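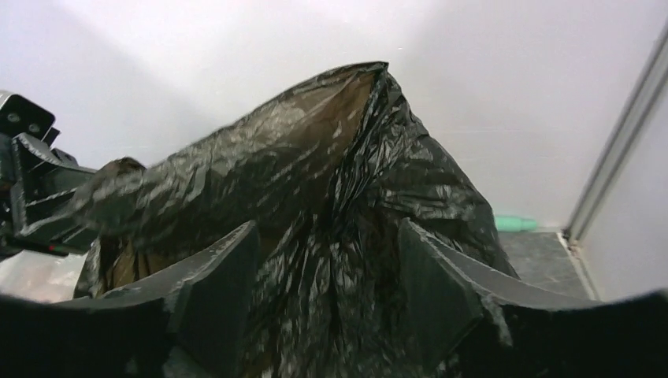 A gripper holds a black trash bag at Groreck's Trurnbridge site, with a second arm at left.

Groreck collects 1,638 bag-handling runs at Trurnbridge

TRURNBRIDGE, 2020-08-20 – Robotics company Groreck has recorded 1,638 examples of robot arms working with plastic trash bags at its Trurnbridge site, the company said in a statement. The recordings will be used to train a learning system called Qian, which is meant to handle soft and loose materials alongside ordinary household objects.

The work began in May. Operators steer the arms by hand through each run while cameras and joint sensors record the motion. A run starts with a bag and one or more objects on the work surface and ends when the operator marks it as finished or abandoned. Abandoned runs are kept in the collection with a separate label.

Groreck said trash bags were picked after an earlier version of Qian did well with boxes and cups but had trouble with anything that changed shape when it was gripped. Thin black plastic is a hard case for the cameras. It reflects overhead lights, and its outline can be different every time a finger closes on it.
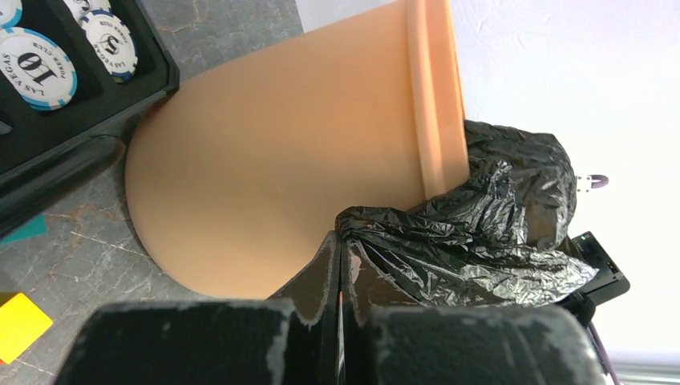
Small cameras near the grippers supply most of the close-up footage. The company said the view from there is often partly blocked by the bag, and that operators are told to carry on with the run when this happens. Footage of that kind makes up a large share of the set and will not be filtered out before training.

The objects used in the runs are changed at the start of every shift. They are chosen to vary in size and stiffness, and the clutter on the counter is changed too, so the system does not come to depend on one layout. Lighting is left as it is.

Each operator works in blocks of 70 minutes, followed by a break. Groreck said it shortened the blocks in June after finding that runs recorded late in a longer session were slower and had more dropped objects. New operators complete a practice period before their runs are added to the main collection.

Two people check every recording. One watches the footage and writes a short line of text saying what was attempted. The other compares that line with the operator's own label. When the two do not agree, the run is set aside and looked at again at the end of the week.

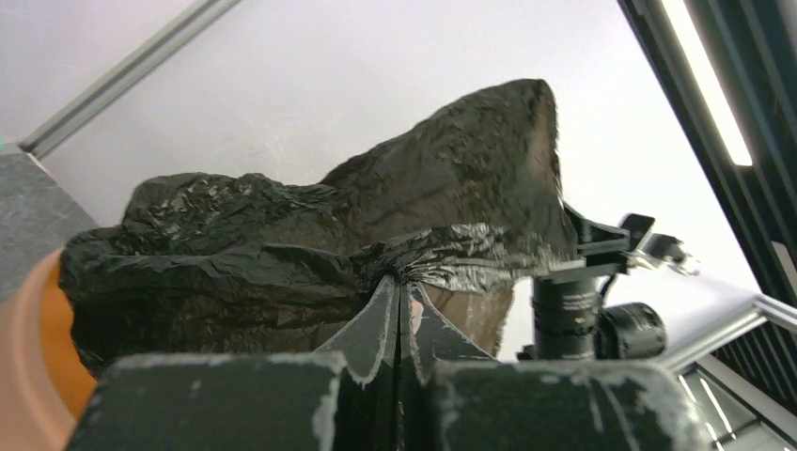 A further 200 runs will be recorded at the company's smaller workshop in Nirkstead, using the same type of bag but a different counter and different operators. Those runs will be held back from training and used to test whether Qian can cope with a room it has not seen before.

Groreck has not said when results will be published. It plans to release the labeling guide used by its checkers, but has made no decision on the recordings themselves. The next round of collection at Trurnbridge will cover cloth sacks and paper grocery bags.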